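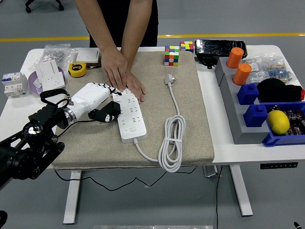 Posted by Savita Sandhu in Robot hands, August

I've been swapping hands on our arm all month, and the test I keep going back to is the power strip (cheap, long, slippery, full of little holes for fingertips to catch in!). If you want to try it with your own hand, have a go like this.

Lay the strip diagonally on a fabric-covered board and leave the cord tied in its bundle. Get a friend to press down on it with both hands. Now bring the robot hand in slowly until the fingertips just touch the near end, and stop. Check the thumb before you go any further, as mine likes to sit too far underneath.

Set the closing speed to 16 and try a grip. Do six goes, then have your friend let go and do six more. I write down every slip, even the tiny ones.

Next I do the same with the two puzzle cubes, big one first. My Tulitz notes are still a mess, so I'll put those up once Joaquim has read them.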